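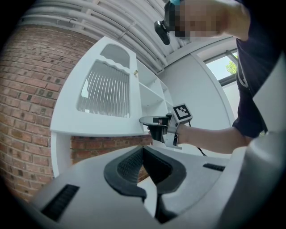
Tracking dropout is the fault I get asked about most, so I'm giving it the long entry it deserves. It's what happens when a hand-held gripper loses its own position partway through a recording, and the software fills the hole with a guess. The guess gets saved like everything else, a policy learns from it, and some weeks later a real arm swings at a cabinet door it was supposed to open gently. Our grippers carry a square black-and-white marker on top, tilted at an angle, and the tracking leans on that square a lot more than we understood when we started (I thought of it as a nice extra!). Lose sight of it at the wrong moment and you get what our group calls a Skornport jump.

## Where the name comes from

Skornport was the test site where we first caught one, in September. Dayana Sandoval was replaying a door-opening run and the gripper on her screen hopped sideways, straight through the door panel, and then hopped back as if it had just remembered something. She ran it again and got the same hop in the same place. We'd had 104 recordings from that site and had been pretty pleased with them. After she went through the lot, 43 had at least one jump in them, and a few were so bad you could spot them with the playback at triple speed.

## What causes it

Three things, in our experience, and they like to turn up together.

- **Blocked marker.** You reach around a door, your wrist turns, and the square faces the wrong way. Cabinets are the worst for this.
- **Glare.** White doors and white shelves next to a bright window wash out the view. Annick MacPherson found that late afternoon runs were far worse than morning ones.
- **Cable tug.** The cable hangs off the gripper, and if it snags on a shelf edge the hand jerks. The tracker treats a jerk as noise and smooths it into nonsense.

I argued for ages that it was all glare. Mei Castellanos argued it was all cable. We were both wrong, and she still brings it up.

## The Lynch incident

Lynch is our name for the bench arm (long story, bad pun). It was running a policy trained on the Skornport set, with the Fivum controller set to full speed, and at step 1929 it repeated one of the jumps it had learned. The wrist hit the door, the hinge bent, and the arm kept pushing until Venla Suominen got to the stop button. She'd been standing outside the taped line, thank goodness. The force limit should have tripped first. It had been raised for an earlier test and never put back, and yes, that was me.

## What we do now

Latifa Zaki wrote a checker, Virnmont, that flags any move faster than a human wrist can manage. It threw out 62 recordings on its first pass, including plenty that Dayana's eyes had let through. It's a bit strict with quick wrist flicks, so I still look at the borderline ones by hand.

The force limit gets read aloud before every run, and new policies start at quarter speed with the door taken off its hinges. People complain about the hinge rule because putting the door back is fiddly. The screws for it live in the drawer under Lynch, in the jar with the blue lid.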